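Search this journal
Enter keywords, author or DOI
Advanced search

Laundry work in small bedrooms: folding, sorting and where the piles go
Prillmont Papers in Household Studies – May

3. Folding on the bed

3.1 Setting

The homes in the Verker group are small. In most of them the bed is the only flat area big enough for a shirt, so the bed is where folding gets done. No table. Piles go to the far side, or wherever there is space left, and they tend to stay there till the evening. We looked at 24 households, 6 of them with a separate laundry corner (not discussed here, see section 5).

3.2 Flat cloths first

Towels and plain cloths were the easy part. One fold, second fold, onto the pile. The main step before folding is opening the cloth out by its corners, pulling until the edges come straight. Figure 4 has a white cloth stretched between two grips, with folded clothing piled beyond it.

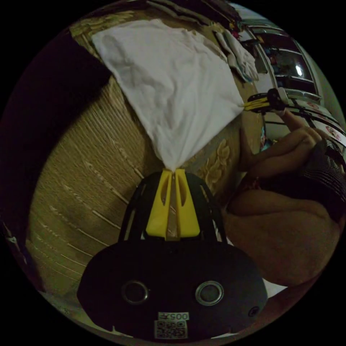

Figure 4. White cloth held at two points. Source: authors' own material, Kumsa household set.

Wrinkles were mostly left alone. People told us they would smooth a cloth after the first fold, not before, and a few did not smooth at all. Time per cloth was short and did'nt vary much between homes. Corners were matched by eye. Where the cloth was thin the second corner was often lost and had to be found again – a small thing, but it came up in nearly every interview.

3.3 Shirts and dark clothes

Shirts are slower. Sleeves, neck, and then the question of which side faces up. Printed shirts were mostly laid with the print showing, partly so that the owner could be picked out later from the pile. 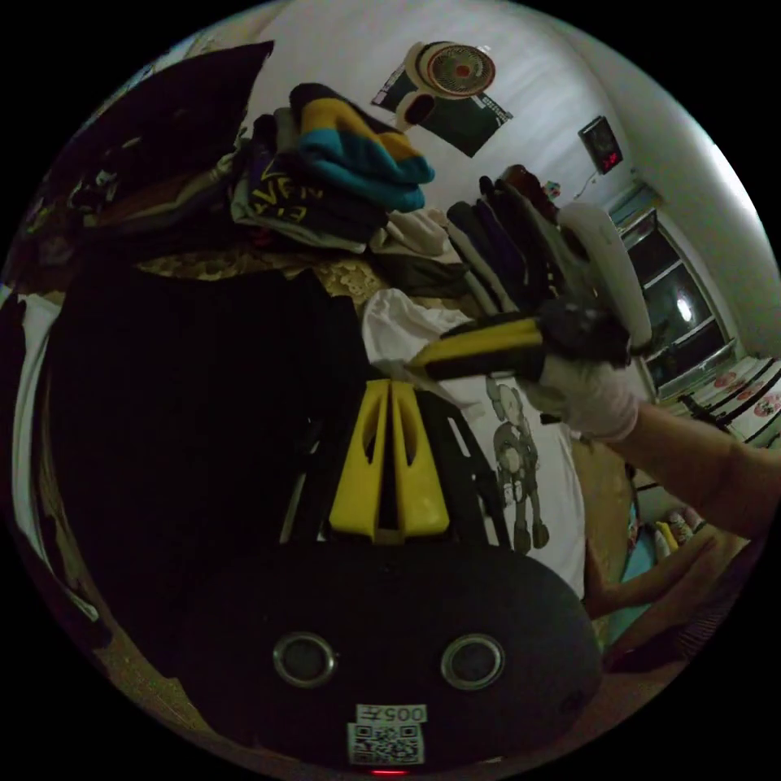 Sorting by color happened at the same time as folding in most homes, not as a step of its own. Dark items got spread out wide and left for last. Heavier garments took up the most room and so decided the order of everything else, wich we did not expect when the coding sheet was drawn up. The sheet had no line for it. Added later.

Related items
Drying indoors: racks, chairs and door tops
The Orkent storage survey, part 2
Who puts the towels away?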